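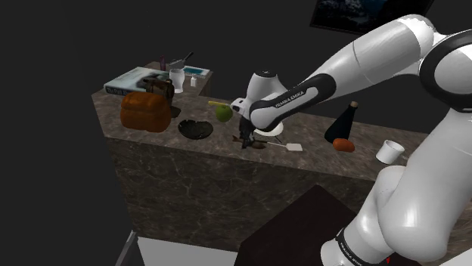 The comparison ran overnight on the Fodgate cluster. Two controllers, 400 resets each, the same kitchen every time. Domari was the older one, a plain impedance loop with fixed gains. Plamerura chose its own gains and logged a reason code for each choice.

The task was the wooden utensil: close the fingers, lift, hold, release.

The engineer read the log at six. Domari had dropped the utensil 39 times, mostly from a late close on the left finger. Plamerura had dropped it twice. Both drops carried code 1075.

She looked for 1075 in the table. The table stopped at 1074.

She replayed the first drop at quarter speed. The hand came down over the plate, closed and lifted. Contact force was nominal. Then the gains fell to zero on all joints and the fingers opened. The second drop was the same to the last decimal, with a different random seed.

She opened the source, added a row for 1075 and left the description field blank. She set the run to repeat. When she checked the file again before leaving, the field read: hold not required.

She saved it and queued Domari first.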